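How to Oil a Wooden Cutting Board

A board that has gone pale and rough needs oil. The job takes a few minutes of work and one night of waiting. These steps suit any solid wood board, and they work the same way on spoons and butcher-block counters.

What you need

Food-grade mineral oil
2 clean cotton cloths
Fine sandpaper, 220 grit or higher
Dish soap and a stiff brush

Step 1. Wash the board

Scrub both faces and all the edges with hot water and a little dish soap. Rinse it, wipe it down and stand it on its edge to dry. Leave it until the next day. Oil won't soak into damp wood, and a board that feels dry on top can still be wet inside.

Step 2. Sand the rough spots

Sand with the grain, using light pressure. Knife marks can stay unless they catch a fingernail. Wipe off the dust with a barely damp cloth and give the board another hour.

Step 3. Put on the oil

Pour a small pool in the middle and spread it with a cloth, working outward. Do the end grain last and give it extra - it drinks more than the faces do. Turn the board over and repeat. The surface should look wet all over.
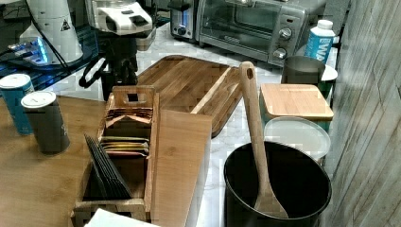
Can I use olive oil instead?

Olive oil and other cooking oils turn rancid in the wood after a while and leave a sour smell. Stick with mineral oil.

Step 4. Let it soak

Stand the board on its edge overnight, with a sheet of paper under it to catch drips. In the morning, wipe off whatever is left on the surface with the second cloth. If the wood still looks patchy, do one more coat.

How often to do it

A new board needs oil once a week for the first month. After that, once a month is enough for a board in daily use. I do mine more often from December on, when the heating dries everything out. A quick test: drip some water on the wood. If it beads up, leave the board alone. If it soaks in, get the oil out.

Ultan Keogh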